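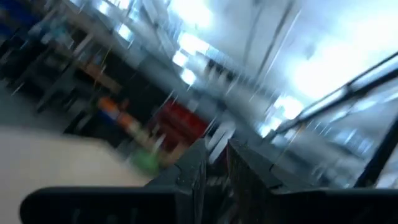

Page last changed: 2018-03-09

1/ Right. Shelving. I have been told by three separate people now that the answer to a cluttered room is more shelving, and I'd like to go on record as unconvinced.

2/ The room in question is the back one at Trellham. If you've been there you know it. If you haven't, think of dark shelves up one side, very bright light, and a great deal of stuff that somebody once thought was worth keeping.

3/ In November we were promised that it would be "sorted by the new year". I wrote that down at the time. I write all these things down, it's a bad habit and it makes me poor company.

4/ The plan then was the Kuusk method. For those who've been spared it: you give every shelf a purpose, you write the purpose on a card, you put the card on the shelf. That's the method. There is a booklet. The booklet is 20 pages long.

5/ I read all 20. The word "flow" comes up a lot. I still don't know what is meant to be flowing, or where to.

6/ My trouble with cards on shelves is that people read the card, agree with it, and then put the thing wherever there's a gap. I do this myself. I did it with a box of extension leads and I had written the card.

7/ So the cards lasted until the first busy spell. Then there was a second wave of enthusiasm and we got the list.

8/ The list has 254 items on it. I know because they're numbered, and because item 254 is "misc". I would love to know what was left over for "misc" after 253 goes at naming things.

9/ Have a look at item 100 while you're there. It says "brackets (other)". There is no entry for brackets.

10/ A few of you have asked why I'm against lists. I'm not. I keep one for the shopping and it works very well, mostly on account of it being short and me being hungry.

11/ What I'm against is a list that lives in a different building from the shelves. You take a thing off the shelf. Are you going to walk over and change the list? In the rain? You are not.

12/ Somebody from the Famusura lot replied to me last time to say that their storeroom has run on a list for years with no bother. Good for them. I've been in that storeroom. I had to climb over a rolled-up carpet to get to the list.

13/ Anyway, back to shelving. The current proposal is two more units, same dark sort, to go along the wall facing the ones we've got. The argument goes that there are things on the floor, things on the floor are a trip hazard, so the things need a shelf.

14/ I agree with the first two parts. I've stubbed the toe that proves it.

15/ But I've watched this happen before, in another room, with another wall. The shelf goes up. The floor is clear for a fortnight. Then the floor fills up again, and now you've a full shelf as well, and somebody starts saying the word "overflow".

16/ Reply to a reply: yes, I know the shelves go higher than they're used. No, I don't want heavy things put up there. Have you met the stepladder? It leans. I'm not going up it for a box of things I can't identify.

17/ Another reply to a reply: the shelves being dark is a real complaint and I stand by it. Dark shelf, dark box, bright light behind you or in your eyes depending which way you've turned. You can stand in the brightest room in the place and still not find the black tape.

18/ I was told the lighting would fix that. More light, they said. I come out of there blinking like a mole and I've still had to find the tape by feel.

19/ Pale boxes would do more good than brighter light, if you ask me. Or no lids. I have never once put a lid back on properly and I don't believe the people who say they do.

20/ Undov, before anyone brings it up. Undov is the labelling thing. Little printed stickers, a colour for each kind of thing. I was shown it with great pride and asked what I thought.

21/ I thought the green and the other green were very alike. I said so. There was a silence, and then I was told one of them was teal.

22/ I'd be happier with Undov if the stickers stayed stuck. I found one on my sleeve at home that said FIXINGS SMALL. Fair enough, perhaps.

23/ "Well what would you do then." I was hoping you wouldn't ask, because it isn't clever. I'd throw things out.

24/ Pick a shelf. One shelf. Take everything off it and put it where you'll keep tripping on it. Whatever hasn't been wanted by the end of the month goes. No card, no sticker, no booklet.

25/ The usual objection is that the day after you throw it out, you'll need it. I've tested this. I got rid of a crate of old cables from my own cupboard in November and I've missed one of them, once, and borrowed another from next door.

26/ The other objection is that some of it cost money. It did. It isn't giving the money back by sitting there, though, is it.

27/ And the third, which I have more time for, is that some of it belongs to people who've moved on and might come back for it. Fine. Ring them. Give them a date. In my experience they'll say "oh, is that still there?" and then ask whether you could possibly hang on to it a bit longer. Say no.

28/ I'll admit to a weak spot. There's a box of door handles on the second shelf up and I'd be sad to see it go. None of them match. I've no doors. I can't defend it.

29/ Someone has just sent me a drawing of the room with the two new units pencilled in. It's a nice drawing. There is no door on it. I've asked where the door goes.

30/ Update: the door has been added. It now opens into one of the units.

31/ Update again: they're "looking at" turning the unit sideways. So it'd stick out into the room. Which is where we walk.

32/ I've been asked to be more positive, so: the existing shelves are sturdy, I've leaned on them plenty and they haven't minded. And it's a good bright room. I'd like to see more of it.

33/ If the units do go in, I'll help carry them. I always do. I'll moan from the van to the wall and then hold the spirit level.

34/ Muting this for the evening. If you've got a spare tin with a lid that stays on, for handles, let me know.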